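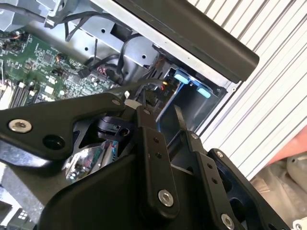
Twenty seats was too many for the Poulain room, according to Christos, and he would rather pour for fewer people with proper spacing than have elbows in the spit buckets.

Sun 2 September. Worked through the seating plan again after his message. The tasting room at Nunddale takes two long tables. With ten on each side of the divider there is no path for the pourer, so the wines go out late and the whites warm up. Cut to nine per table. That loses two tickets at $54 each, and I can recover most of it on bottle sales if the order forms go out before the last flight and not after.

Pour volumes: two ounces for the first four wines, one and a half for the reds. One bottle covers a table at two ounces with a little left over. Second bottle of each stays sealed in the back as cover for cork taint.
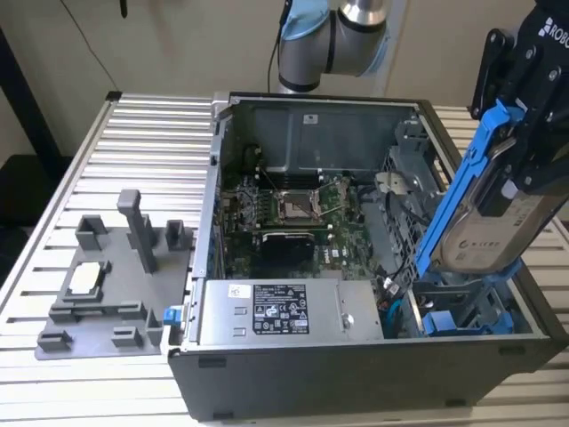
Glassware is the weak point. Four glasses per guest means a rinse between flights, and the Nunddale dishwasher runs a long cycle. Asked Cirnudel for a quote on rental stems, delivered in racks and returned dirty. No reply yet.

Christos Tzanetos wants the skin-contact wine from Vultivstead third. I have it fifth, after the rosé — the tannin flattens anything delicate poured behind it. Will taste both orders on Tuesday and settle it then.

Mailing list passed 1000 this week. Invitation text is drafted, except for the parking paragraph. The December dinner is still without a menu. Ice order to be doubled.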